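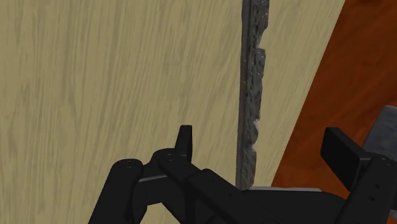 I've come round to the view that a timber tabletop ought to look used, and I'll happily argue it with anyone who drops in for a cuppa. My neighbour Janelle Layug has her grandmother's old kitchen table, and she was quoted 141 dollars to have the top sanded back and sealed in something glossy. I begged her not to! Every ring and scratch on it belongs to a dinner (or a row, or a bit of late homework), and once they're gone you can't buy them back.

I do understand the pull of a fresh surface - I spent most of one May oiling a bench I'd been neglecting for years, and I was very pleased with myself. But oil lets the grain and the dents stay put, and a thick coat of varnish makes a lovely old thing look like it came out of a showroom. Give it a wipe, rub in a little oil when the colour goes dull, and let the kids do their drawing on it.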